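Cleneck Stone Countertop Sealer

Water-based penetrating sealer for kitchen and bath counters
Sold by Vultano Surface Supply
Updated Dec 2, 2025

Overview

Cleneck is a clear sealer for natural stone counters. It soaks into the pores and slows down oil, wine, coffee and other liquids so you have time to wipe them up. It does not leave a film on top and it does not change the feel of the stone. On most polished slabs you will see no difference after it dries. On honed and leathered slabs the color may deepen slightly, so test a small spot first, ideally behind the faucet or under a small appliance.

Where to use it

Granite, quartzite, soapstone with visible pores, slate, limestone, travertine and marble. Also suitable for unglazed stone tile backsplashes and the cement grout between them.

Do not use it on engineered quartz, porcelain slab, laminate, glass or glazed tile. These surfaces do not absorb the product and it will dry as a haze. If you are not sure what your counter is made of, do the water test below. A surface that takes in no water at all does not need this sealer.

Water test

Put a spoonful of water on a clean, dry part of the counter and leave it for 10 minutes. Wipe it off and look at the stone. A darker patch means water is getting in and the counter should be sealed. Let the patch dry completely before you go any further. Run the test in more than one place. The area near the sink usually wears first, and two slabs from the same yard can behave differently.

Dark stone

Black and dark gray counters show residue more than light ones do. Use less product, work in smaller sections and change to a fresh towel sooner than you think you need to. Check the surface from a low angle with a light on. If you see streaks, wet a cloth with a little more Cleneck, rub the streak and dry it right away. Some black granites are dense enough that they never need sealing, and some have been dyed or oiled at the factory. If a white cloth with a bit of acetone picks up black color, stop and talk to your fabricator.

How to apply

Clear the counter and wash it with the Parisi neutral cleaner or a few drops of dish soap in warm water. Rinse and let it dry overnight. Old wax or topical sealer has to come off first.

Shake the bottle. Wipe on an even coat with a lint-free cloth or foam pad, in sections no wider than you can reach comfortably. Keep the surface wet for 10 minutes, adding more where the stone drinks it up. Then wipe off everything that is left and buff dry. Do not let the product dry on the surface.

Porous stone needs 2 coats. Wait one hour between them.

Light use is fine the next morning. Keep oil and acidic foods off the counter for a full day. Small appliances can go back once the surface feels dry and does not drag under your hand.

What it will not do

Cleneck does not stop etching. Lemon juice, vinegar and some bathroom cleaners react with marble and limestone and leave dull marks whether or not the stone is sealed. It does not fill chips or scratches, and it does not remove stains that are already there. For oil stains, use the Batska poultice powder first and seal afterward.

Specifications

Base: water
Finish: natural, no sheen
Odor: low
Application temperature: 50 to 90 degrees F
Sizes: pint, quart, gallon
Food contact: wait until fully cured, then rinse the counter with water
Shelf life: two years unopened
Storage: keep from freezing, keep the cap tight

The gallon size is meant for fabricators and property managers. Pallet pricing starts at an order value of $2,000 and ships by freight.

Cleanup and disposal

Wash pads and hands with soap and water. Wipe overspray off stainless sinks, faucets and painted cabinets before it dries. Leftover product should go to your local household waste site. Do not pour it down the drain.

Returns

Unopened bottles can be returned within 90 days with the receipt. Opened bottles are not returnable unless the product was defective. Orders damaged in shipping are replaced at no charge if you contact us with the order number. We cannot ship the water-based line to cold-weather addresses by slow ground service between the first hard frost and the end of March.

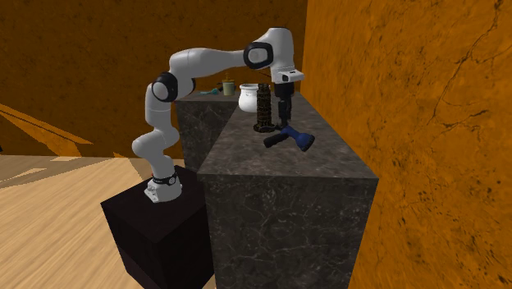 Can I use Cleneck on a counter that was sealed with another brand?

In most cases it will work, provided the old product was a penetrating sealer. Wash the counter, let it dry overnight and do the water test. If the water still beads and leaves no dark patch, wait and test again in a few months. If the old product was a topical coating, strip it before you apply Cleneck.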